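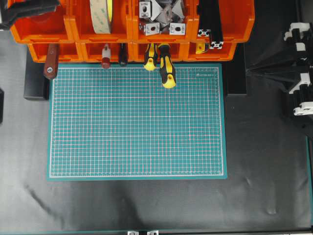 From: Evangelia Stefanou
To: bench-automation list
Subject: Re: Cluvavis fingertip kit, worth it?

On a morning in August, Vangelis Chrysikopoulos wrote:
> We're looking at the Cluvavis fingertip kit from Hustovar for our two
> arms. The quote is $284 for a set that does both, plus shipping.
> Has anyone on the list used them for picking hand tools? The stock
> tips we have let round handles roll. Also, do the covers wear out
> fast? I can't find a number for that in their sheet.

Vangelis,

We've had a set on since spring, so I can answer most of this. Our job is close to yours: take a screwdriver out of a bin, lay it on the mat, put it back.

The fingers come to a narrow point and have a fuzzy black cover. On round handles the grip is better than what we had before. I ran 54 picks on screwdriver handles at our normal speed and dropped 2. With the old tips I'd lose that many before coffee.
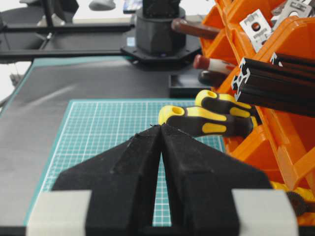 Fitting took me one evening. The screws in the kit were too short for our mounts, so I used my own. Hustovar did send longer ones when I wrote in, but they took 8 days to show up. Check the depth of your mounting holes before you order.

You will also have to redo your wrist camera setup. The fingers are wide at the base and take up a lot of the lower part of the view. We teach the pick points from a bit farther back now and it works fine. A printed grid on the mat helps a lot with this, whatever tips you run.

Flat metal parts are where I'm less happy. Thin brackets standing in a bin are hard to get between the points, and I have given up on doing those with this set.
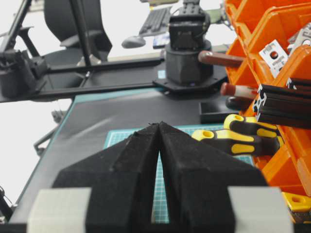
COVERS AND SPARES

The covers shed a little fiber at the tips. Ours have not gone through to the finger yet. Spares are sold in pairs, and Clorkotlow carries them too if Hustovar is out. I would add a pair to the first order and save the second shipping charge.

I haven't tried the Xenos tips, so I can't compare. If someone here has them on a two-arm bench, please post your drop count.

For $284 I'd buy the set again for handles. For brackets, no.

Evangelia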